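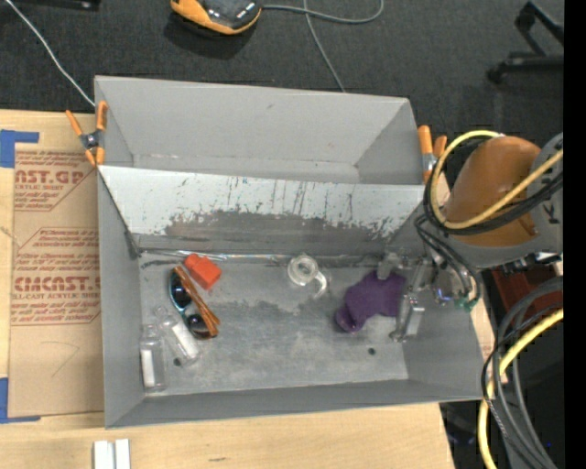
The clear ones go first, wrote a reader from Arkier after our March notes on bin picking, and by that the reader meant transparent items were the first to drop out of their own fault log as "no object found". We put the remark to the engineers at Betance during the lab visit on Apr 26, 2023. They agreed in part.

Their log for the mixed-item trial holds 3,183 pick attempts and 308 faults. Missed detections on clear plastic and glass were common but cheap: the arm waits, then tries another item. Cloth was worse. A fold caught in the finger linkage stopped the gripper closing, the controller read this as a firm grasp, and the arm lifted at full speed. In 5 cases the protective stop came late.

The cause was a force threshold set for rigid goods and never changed. Betance has since lowered it and limited lift speed to 300 mm/s until the grasp is confirmed -- a slow fix, and the cycle time shows it.

We asked about cable wear at the wrist. It is checked by eye before each shift, with no written record. The Nugroho cell, next on the tour, was locked out for a brake test and we saw it only from the door.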